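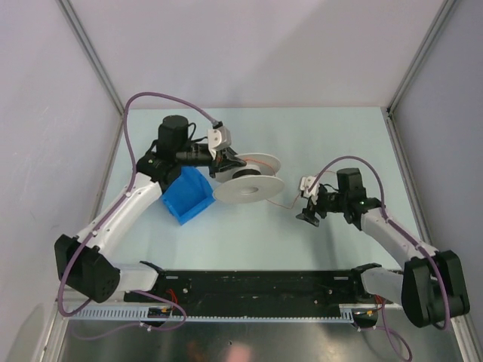 A spool of filament wants to be a bird's nest, and most of the work of owning a 3D printer is talking it out of the idea. I have been buying the stuff for long enough to have ruined it in every way available, and to have formed opinions about storage that my family no longer asks to hear. The good news is that almost all the trouble starts at the loose end. A white spool with a black hub and one thin orange-red strand trailing away over the table is a tangle in its infancy, and the blue bin next to it is the cheapest cure I know, provided you deal with the strand first and the bin second.

Park the loose end

Every spool has small holes near the rim of the flange. They are there for the loose end. Thread it through one, bend it back, thread it through the next one over, and give it a tug. If your spool has no holes, a strip of painter's tape across the winding will do, as long as you fold over one corner so you can find it again. Regular clear tape leaves a gummy patch that goes straight into the printer, where it will stay until you take the whole thing apart on a holiday.

Never let go of the end while you are looking for the tape. I keep saying this to myself as well. The strand has a memory of being round, and the moment your fingers open it slips under a neighboring loop and waits there. The printer will be fine for hours. Then it will stop, 4 hours into a six-hour job, with the spool pulled halfway off its holder.

When it is already tangled

Do not pull. Pulling is how a crossed loop becomes a knot with a career ahead of it. Hold the spool by the hub, tip it so you can look down between the flanges, and follow the strand back by eye until it dives under something. Lift that loop over the end, wind off a few turns, and wind them back on with a little tension. Usually that's all it needs.

It goes much faster with a second person. One holds the spool and turns it, the other keeps the strand taut at arm's length. My neighbor Yolanda Ñahui is very good at the taut end, having spent years winding yarn with her mother, and she thinks my hobby is knitting with extra steps.

Bins

Open plastic bins are fine for the spools you are using this week. Stand the spools on their rims, like records, so you can pull one out without lifting four others. A bin that is too wide lets them lean and roll, and you'll be back on your knees fishing under the bench. I cut a strip of cardboard to fit across the middle of mine and have felt smug about it since March.

Color matters more than you'd think. Get a bin in something loud. Mine used to be gray, on a gray shelf, in a dim garage, and I bought a second one after losing the first – it was behind the paint.

For anything you won't touch for a month, an open bin is a dust tray. Use a lidded box with a decent seal and throw in a few packs of desiccant. I have two Skukdale boxes that close properly and a Kavanagh one that closes when it feels like it. Damp filament pops and sputters and leaves fuzz all over the print, and no amount of fiddling with the settings will talk it out of that either.

Label the spool

Write on the flange with a grease pencil: the material, the month you opened it, and the temperature it liked. Don't write on the box it came in, as you will throw out the box. A white flange is ideal for this. On black ones I use a bit of masking tape, and on clear ones I use a lot of swearing.

Weigh an empty spool of each brand before you toss it and write that number down somewhere too. Then a kitchen scale will tell you how much is left on the next one. The last full Lutar roll I put on the scale came to 1,657 grams, spool and all, and knowing that has saved me from starting at least one large vase I had no business starting.

Scraps

Short ends under an arm's length aren't worth keeping, whatever you tell yourself. I had a coffee can with 64 of them before Roxana Sotelo asked what they were for. They make acceptable plant ties. The tomatoes now have the best-supported stems on the street, in nine colors, and I have my coffee can back.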